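Pelia Phone Tips
Home | Android | How-To | Apps | Fixes | Contact

How to Stop Android From Killing Your Alarm App in the Background

Filed under: Android > Battery & Background Apps
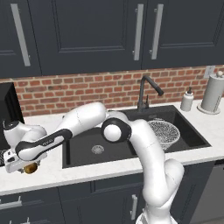

White robot arm over a kitchen sink.

Quick one today. You set an alarm in a third party app, phone sits on the nightstand, morning comes, nothing. No sound. You open the app and then it goes off, 40 minutes late. Very annoying. Usually the app is fine — the phone put it to sleep to save battery.

I had this on my Beaudoin phone for most of July before I bothered to look into it. Fix takes 3 minutes if you know where the menus are. Menus are different on every brand of course, so use the search box at the top of Settings if a name doesn't match what I wrote.

What you need

- Phone on Android 9 or newer. Older ones have some of this but in other places.
- The alarm app already installed and opened at least once.
- No root. No computer.

Step 1. Turn off battery optimization for the app

Open Settings. Go to Apps, then See all apps. Find your alarm app in the list and tap it. Now tap Battery, or App battery usage, depends on the phone.

You'll get a few choices. Something like Unrestricted, Optimized, Restricted. Pick Unrestricted. On newer versions you may have to tap the words "Allow background usage" first, not the switch next to it, to get to the choices. Took me a while to find that.

If your phone only shows a switch, make sure it's on and then look under Settings > Apps > Special app access > Battery optimization. Change the filter from Not optimized to All apps, find yours, choose Don't optimize.

Step 2. Take it off the sleeping apps list

Some brands keep a second list. Battery > Background usage limits, and in there Sleeping apps and Deep sleeping apps. Check both. If the alarm app is in either one, remove it. Then add it to Never sleeping apps if you have that.

The phone can put it back on the list after an update. Mine did once. So check again after any big update.

Step 3. Allow exact alarms

Android 12 and up. Settings > Apps > Special app access > Alarms & reminders. Find the app, switch it on. Without this one the alarm can drift by several minutes even with everything else set right.

Don't see your app there? Then it either has the permission already or it never asked for it. Update it from the store and look again.

Step 4. Let it autostart

Not on every phone. Look for Autostart, Auto-launch or App launch in Settings. Turn it on for the alarm app. If there is a "Manage automatically" option turn that off and enable all the switches that pop up under it.

This matters mostly after a reboot. Phone updates itself at 2 am, restarts, app never comes back up, no alarm.

Step 5. Check notifications and Do Not Disturb

Settings > Notifications > App notifications, alarm app on. Then go in to the categories and see that the alarm one isn't set to Silent.

Next open Do Not Disturb and look for Alarms under the exceptions. Should be allowed. While you're there press a volume key, open the full volume panel and pull up the alarm slider — it's seperate from the media and ring ones.

Step 6. Test it

Set an alarm for 10 minutes from now. Lock the phone, put it down, unplug it from the charger. Leave it alone. A test while charging doesn't tell you much, the battery saving is a lot softer then.

If that works try a longer one, an hour or two. Then overnight, with the stock clock app set as a backup 5 minutes later. Keep the backup for a few nights.

Still not working?

Battery Saver mode can override some of this. Turn it off, or see if it's on a schedule you forgot about.

Cleaner and "booster" apps. Uninstall them. I had one called Prikis Boost and it was closing everything each time the screen went off. That included the alarm.

Don't use Force stop on the alarm app. Swiping it away from recents is fine on most phones but Force stop kills every alarm it has scheduled untill you open it again.

Clear the cache: App info > Storage > Clear cache. Not Clear data, that wipes your alarms.

Will this drain the battery? Hardly. An alarm app does next to nothing while it waits. I went from 100 percent at bedtime to the same morning number as before. Just don't go setting every app to Unrestricted, then you will notice.

The same steps work for pill reminders, timers and most messaging apps that come in late.

Related posts
- Change the Default Snooze Time on Android
- Liltwood Launcher: Hide Apps From the Home Screen
- How to See Which Apps Drain Your Battery Overnight
- Move Photos to an SD Card Without Losing the Dates
- Turn Off Vibration for One App Only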